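Jaseo Dish Lending - Frequently Asked Questions

Last updated 2 April 2021

What is this?

Jaseo lends plates, bowls, mugs, glasses and cutlery to people in Plallwood who are having more guests than they have forks. You borrow the dishes, feed your relatives, wash up, and bring everything back. We have 900 pieces on the shelves, many of which match each other if you stand far enough away.

Does it cost anything?

Membership is $19 a year. Borrowing is free after that. There's also a refundable deposit on big orders, and you will see it again, provided we see the plates again.

How much can I take at once?

Up to 300 pieces. If your event needs more than that, you are planning a wedding, and you should speak to a caterer and possibly to each other.

How long can I keep things?

Three nights. You can extend online unless somebody else has booked the same set. "We got used to them" doesn't qualify as an extension request, though we do get it every year.

Do I have to wash everything before I return it?

Yes. A rinse is a gesture. We mean soap, warm water and a proper dry. If your idea of clean is "the dog has been over it," please use paper plates and leave us out of it.

Glasses first, then cutlery, then plates, then whatever you baked the lasagna in. Change the water when you can no longer see your hands. Let things stand in a rack until they're dry, and please don't stack wet plates in the crates. They come out smelling like a boathouse.

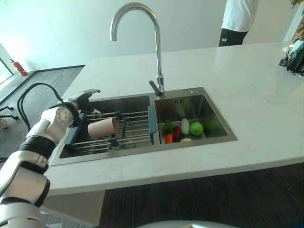

One borrower wrote in to object: I have washed dishes for forty people with a single sink and a bad back, and the order makes no difference if you change the water often enough. Also your crates smelled like a boathouse when I got them.

We've let that stand. The crates have since been scrubbed. We still say glasses first.

Can I use a dishwasher?

For anything with a green dot on the bottom, yes. For anything with a red dot, no. Anything with no dot has lost its dot, most likely in a dishwasher. Treat it as red.

The gold-rimmed dessert plates are red even if you own a very gentle machine. We have heard all about your very gentle machine.

Can I pick my own mugs?

You can pick a size (small, large, soup-like) and we pick the rest. We tried letting people choose colors online and the emails ran longer than the parties. If you come to the counter on Chmielewska Street you're welcome to go through the mug shelf yourself, within reason and within opening hours.
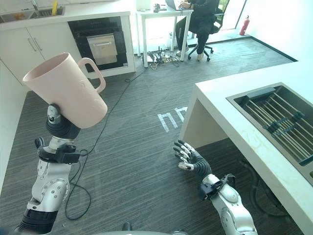

Large pink mug, looped handle.

What happens if I break something?

Tell us. Plain pieces are $3 each, which we take out of your deposit. Serving dishes cost more, and the price is on the tag. Please bring back the bits if you have them, wrapped in newspaper and marked, so that whoever unpacks the crate keeps all their fingers.

Don't glue it. We'll know. We once had a teapot come back in March with the spout facing the handle.

What if I return something that isn't yours?

It happens constantly. Check for our mark on the underside before you pack. Strays go in a box by the door and stay there for a month, after which they join the collection and begin a new life at other people's birthday parties.

Is anything microwave safe?

The Lisora sets are. So are the plain white bowls. Enamel isn't, and neither is anything with a metallic rim, as one of our members can confirm at length.

How should I store the dishes while I have them?

Somewhere boring. Upright in a rack is fine for plates overnight, and flat in the crate with the felt circles between them is better for anything longer.
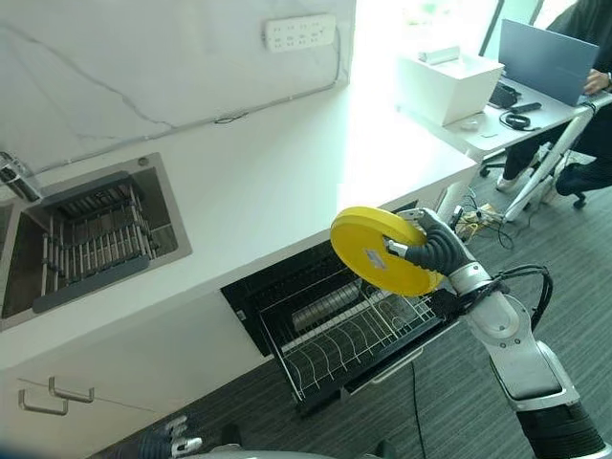

Keep the felt circles, by the way. They look like something that fell off a craft project and they get thrown out with the napkins, and then the next person's plates arrive scratched and we get the phone call. Count them as part of your order. They're on the packing slip under "felt, circles."

Bowls can nest, but no more than a handful deep. Cutlery goes back in the rolls, forks with forks. We realize it's late and you've had wine.

Do you deliver?

No. Bring a car, and bring somebody who can lift. A full crate is heavier than it looks and the step outside our door is taller than it looks. 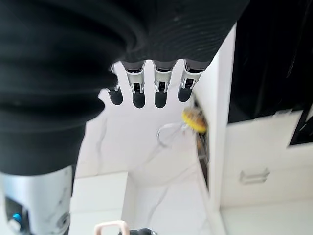 Robot hand, close up.

Can I donate dishes?

We'd like plain dinner plates, soup spoons and water glasses. We have all the fondue sets we will ever need. If you leave a fondue set on the step at night, we'll assume you want it returned, and we do have your address.

How do I cancel a booking?

Use the link in your confirmation email, at least a day ahead if you can. If the party's off for a sad reason, just call. If it's off for an interesting reason, come by the counter.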